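December 13, 2025

Still not convinced by the new planner. Writing it down tonight so I can't pretend later that I was.

The Durnis release went onto the cluster before lunch and the channel filled up with little celebrations, because the overnight batch came back with 1,095 episodes and a success rate that looked very nice on the dashboard. I went and read the definition of success. It is a flag set by the planner itself when it believes it has reached its goal pose. So the planner says the planner is good. I wrote that in the channel, more politely, and got a thumbs up and no answer.

So I spent the afternoon doing what I should have done in September and stepped through episodes in the viewer with the physics log open next to it. Dull work. My tea went cold twice.
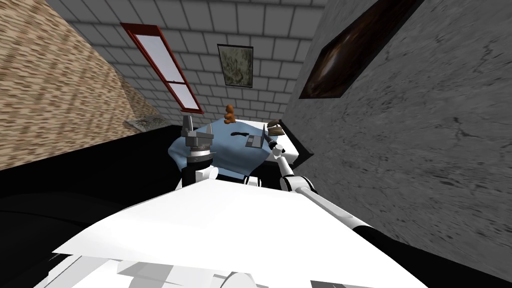
The joint limits are fine, I'll give them that. The old Zasarov planner used to run the elbow right up to its stop and sit there humming through the solver iterations, and I saw none of that today. Planning time is down as well. What bothers me is the cost term for clearance. It is computed against the collision meshes, and the collision meshes for anything soft are a guess somebody made long ago and checked in without a comment. A planner that respects a wrong mesh perfectly is still going to drag a finger through the real thing.

I pulled 200 episodes at random and marked the ones where I disagreed with the flag. 41 of them. Some are arguable. Most are not. 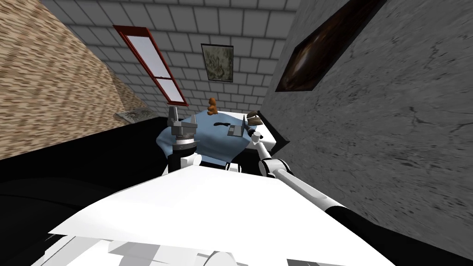
Cloth is where I trust all of this least. The solver treats it as a thin sheet with a friction value and the planner treats it as a box, and the two never compare notes. Take the light blue one on the table in the Kettle room, hanging in soft folds over the front edge, with the left gripper open above the near corner. To the planner those folds don't exist. It has a flat top and a hard edge and it is quite happy. I asked for the folds to be put in the clearance check months ago and was told it would be slow. Slow compared to what? I'd take slow.

Also the perception side. The pose estimates are fed from ground truth unless you switch that off, and the switch is in a config file that gets overwritten by the launcher. I found that by accident, looking for something else. It means every number since the merge is a number for a robot that can't be wrong about where things are. I felt a bit sick, then a bit pleased, then had a biscuit.

Turned it off, fixed the launcher on my branch, and reran 10 episodes by hand before going home. Too few to say anything. I went through the wrist views at the end, mostly to check that the timestamps lined up with the joint states (they do now).
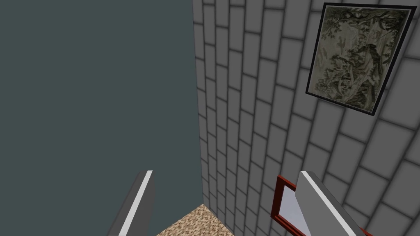
Monberg wrote back late that I was being unfair, that ground truth poses are the proper way to test a planner on its own, and that mixing in perception errors just tells you two things badly at once. Which is a decent point and I said so. But then the slide should say planner only, with perfect poses, and it should not say "ready for the bench". We went back and forth on the wording for longer than it deserved. It now says "planner, ideal state". I can live with that.

Left to do: get the success flag computed outside the planner, from object poses and contact forces. Find out who owns the launcher. Ask again about the folds. Rerun the whole batch with the switch off, which will tie up the cluster overnight and make me unpopular.

I set it to start at ten and the first two jobs have already failed on a missing path. Mine, I think. Going to bed anyway.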